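Some thoughts on machines and housework, because I was asked again on Monday if the robots are coming to take our chores. I will write it in parts.

1/ I work in a small shop called Aker, where we repair and resell used kitchen things. Before, I was six years in a packing hall. So I have seen many machines that are very good at one thing and cannot do the thing next to it.

2/ At home my washing machine is a wonderful worker. It asks only that I sort the clothes, empty the pockets, put everything inside, take everything out, hang it, fold it and carry it to the closet. I think this is the real question about household robots. The washing is solved. The picking up is what remains.

3/ In the packing hall we had a line from a company named Zedard. It moved 3000 boxes in a shift and did not get tired. All the boxes had the same size. One day a supplier sent us bags in place of boxes, and for the whole week we moved the bags by hand.

4/ Why is a bag so difficult? A box has the same shape every time you meet it. A bag changes its shape when you touch it. The same is true for socks, for a charging cable, for half of what is in a kitchen drawer. My hand knows how hard to press before I think of it. I cannot explain to you how I do it, and I suppose this is a part of the problem.

5/ My cousin in Hodoroagă bought a robot vacuum last year and she is very satisfied. But she told me that every evening she spends some minutes picking toys off the floor so that it can drive. I asked her who is helping whom. She did not find this so funny.

6/ I follow a few people who work on the picking problem. One of them, from a project named Skustton, wrote that they reached 40 good picks from 50 tries with mixed objects, and they were happy. I was happy for them too. Then I imagined a helper in my shop who drops every fifth plate.

7/ I do not say this to laugh at them. Mixed objects in one bin are hard work. Shiny things, soft things, thin things, and things that roll away when you come near. A child can tidy such a box, but a child has practiced with her hands every day of her life.
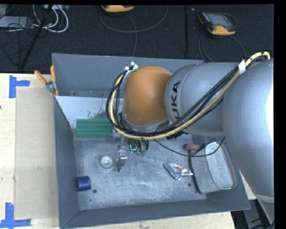
A foil packet, a shiny round dish-like thing, a blue cylinder, a soft-looking gray case. One metal finger pointing down, and a lot of cable.

8/ Look at the foil packet. It is crumpled, with many sharp folds that reflect the light. If I want to pick it up, I pinch a corner and it is finished. For a machine, every fold is a new surface and a new decision.

9/ So my answer for the shop floor is: yes, for the same thing many times. For the home: the floor, the dishes when somebody loads them, the grass. For the drawer where I keep batteries and string, please wait. I would pay 2 months of salary for a machine that can do this drawer.

10/ If you work with grippers and think I am wrong, please write to me. I read all replies, but I answer slowly, after the shop closes.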